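## Small things on the desk: paper clips, folders and a green tray

In our last newsletter we asked the readers in Hastville how they keep the small office things in order. We received more letters than we expected, and most of them were about paper clips. So this month the home office corner is about paper clips, and about the paper they are supposed to hold.

I must admit that I was not a tidy person with clips. In the Wuyts building, where I share a desk, the clips lived in a coffee mug together with rubber bands, two dead batteries and a key which opens no door. To find one clip I had to empty the mug on the table. Then I put everything back, and the next day I did the same again.

The change came in July, when we moved the archive of the Cisum club to the new shelves. The archive has 831 sheets, and many of them were held by old clips which left brown marks of rust on the first page. We decided to take off every clip, look at it, and keep only the clean ones. For this work you need a place to drop the clips with one hand while the other hand holds the paper. A box with a lid is too slow. A mug is too deep. A shallow tray in a strong color is very good, as you see it at once on a white table, even under many papers. 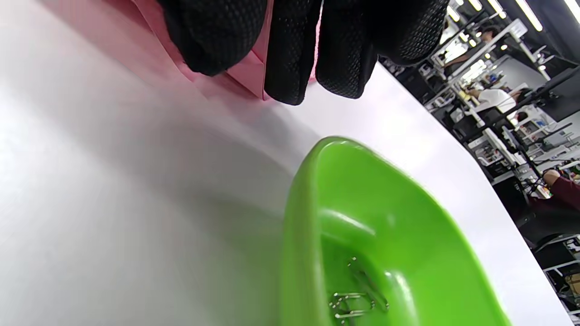

*Page last changed: July, 4:40 p.m.*

A lime-green plastic tray, a pink sheet or folder and a pair of silver clips: for one small set of papers it is enough. I like that the metal is easy to see against the green. With a gray tray I always left one or two clips behind, and later they came out in the vacuum cleaner with a terrible noise.

Some advice from our letters, which I have tried myself:

- Keep only a few clips in the tray. The rest can stay in the box, in the drawer. Our box from the Irkier shop holds 1000, and I do not need to look at all of them each morning.
- Give each folder color one meaning and write it down. With us, pink is "waiting for an answer." Before, pink was also "invoices," and this gave us a bad week.
- Do not put a clip on papers which will stay in the archive for years. A folded sheet of plain paper around them holds them well enough.
- Bent clips go away immediately. They will not become straight again, and they scratch the page.

One reader wrote that she wears thin gloves for old papers, another wrote that gloves make her clumsy and she prefers clean, dry hands. I tried both ways. With gloves I could not take a single clip from the flat bottom of my tray, it slid from one side to the other. A tray with a curved wall helps, for you can push the clip up the side and catch it there.

For the archive we have finished 521 sheets until now. The remaining ones are mostly concert programs, and they are stapled — this is a different problem, and I will write about it when I have found a staple remover that does not tear the corner. If you have a good one, please leave a note in the newsletter box in the Wuyts building, next to the stairs. The spare folders are in the same place, 40 of them, all pink, and you may take what you need.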